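Getting Another Year Out of Tired Things: Notes from the Gimdale Kitchen Table
Saturday, April 26, 2025

The rain has been at it all week here in Gimdale, so I've been going through the drawers and the hall closet and the shelf over the dryer, which is my favorite kind of rainy day if I'm being truthful (my family feels differently). I always end up with a pile of things that still work, more or less, but have gone worn or sticky or crumbly in the one spot where you hold them. A few of you wrote in after the December page on drafty windows and asked for more along the same lines, so I've written up what I do with foam, rubber, felt and all those other soft bits that give out long before the thing they're stuck to.

Window and door strips

I'll start with the back door, as that's the one that bothers me every spring. Foam strip goes flat first and then it starts to peel at the corners, and once a corner is up you may as well plan on doing the whole side. Pull it slowly, low and close to the frame, and you'll get most of it off in one go. What's left behind is the glue, and for that I use plain cooking oil on a rag. Dab it on, go have your coffee, come back and rub. Then wash the oil off with dish soap and warm water and let it dry overnight, because new strip won't stick to an oily door for love or money. I cut mine a hair longer than the gap and press it in from both ends toward the middle, so it doesn't come up short.

Chair feet

Felt pads! I have put so many felt pads on so many chairs. The peel-and-stick ones will slide off to one side if the chair leg has any wax or grime on it, so turn the chair over, scrape off the old pad with a butter knife, and rub the foot with a bit of fine sandpaper before you stick the new one down. Leave the chair upside down overnight if you can stand to have it that way. I did 14 feet in one afternoon this month and I'm sorry to say the last two are still waiting on me.

Rubber gaskets in jars and lids

If a jar lid smells like last summer's pickles, take the rubber ring out and soak it in warm water with a spoonful of baking soda. Most of them come right back. If yours has cracks when you stretch it gently between your fingers, put it out with the trash and get a new one. I buy mine at the hardware store over in Triltonlow, where they still sell them loose from a bin by the register, and I keep a few spares in an envelope taped inside the cupboard door.

Jar openers, tongs and reaching tools

Anything with a soft pad that does the gripping will wear at the edges first. You can trim off a loose flap with small sharp scissors and get a good while more out of it, but don't yank at it, or you'll take a strip of the good part along. When there's more bare spot than pad, I peel the whole thing off, clean underneath with rubbing alcohol, and cut a new piece from a sheet of thin craft foam or an old mouse pad. Trace the old one on paper first, even if it's in sorry shape. Use contact glue on both sides, wait until it's tacky, and clamp it with a clothespin or two. Always do both sides at the same time. A new pad across from an old one never sits quite even and it will drive you up the wall.

Drawer liners

The bumpy rubbery kind will bake itself onto a painted drawer if you leave it for years, and mine had. A hair dryer on low, held a hand's width away, loosened it nicely. I've switched to plain shelf paper with a dab of double-sided tape in the corners and I wipe it down whenever I think of it.

Where to keep the scraps

I keep a cookie tin for foam and felt ends and another for rubber bits, and I write what's in them on the lid in grease pencil. Keep them out of the sun and away from the furnace, where rubber goes brittle in no time. Next time I'll get to the broom closet, and to that squeaky ironing board a few of you asked after.

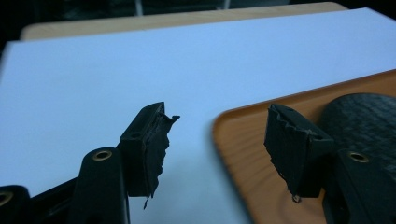
Torn edges on a pair of black grip pads.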